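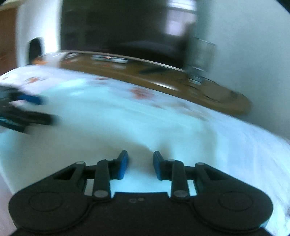

Hand-held gripper over a printed tablecloth.

Tromgate is looking for a part-time test operator, starting in January.

Last fall, one batch of our hand-held grippers developed a fault: the fingers kept closing after the trigger was released. One operator had a thumb pinched and we stopped all sessions. The linkage pins have been replaced, and we now need 40 hours of logged use per unit before regular work resumes.

You will fold and move household fabrics, note every jam or late release, and stop at once if a finger sticks - no exceptions. Shifts are 2 hours. Training is paid.

Apply to Annelore Kettler by Friday, quoting job 319.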